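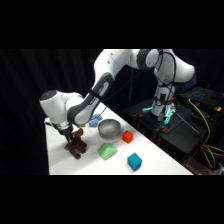 Teal-green indicator lights glowing at the foot of a robot arm

Indicator light

An indicator light (also pilot lamp or status light) is a small lamp that reports the condition of a device, most often that it is switched on. It isn't meant to light anything else, although anyone who has tried to sleep in a hotel room with a television in it may dispute this.

History

Early indicator lights were small incandescent bulbs behind colored glass. They ran hot and burned out, which left the operator to decide whether the equipment had failed or only the bulb. Many control panels carried a "lamp test" button to settle the question. Neon lamps lasted longer and came in orange, for buyers who wanted orange. Light-emitting diodes replaced both in most household goods, being cheap enough to add to products that had managed without them.

Color

Red commonly stands for danger or a fault, amber for caution and green for normal operation. Household products follow this loosely. A red light on a television usually means that it is off, or as close to off as it intends to get. Blue became popular once bright blue diodes were affordable, and in many products it means only that the designer liked blue. Teal and other in-between shades have no widely agreed meaning, and the manual must be consulted, if it can be found.

Color alone is a poor signal for people with color blindness. Better designs add a label, a change of position or a blinking pattern.

Blinking

A slow blink often means standby or charging, and a fast one an error. Some appliances report faults by number of blinks, a system that asks the owner to crouch in front of a boiler and start over after losing track.

The Buvemance kettle

The Kerr company's Bovisska kettle, sold in the town of Buvemance, had 8 indicator lights and one switch. More than 2,000 were returned as faulty. Most were working normally and saying so, in a pattern explained on page 12 of the booklet. The next model, released in September, had a single light. Owners complained that it told them nothing.

Complaints and remedies

Brightness is the usual grievance. Common remedies include black tape, a folded sock and turning the device to face the wall. Dimming stickers are also sold, in packs larger than most homes require.

See also

Backlight
Light-emitting diode
Standby power
Warning label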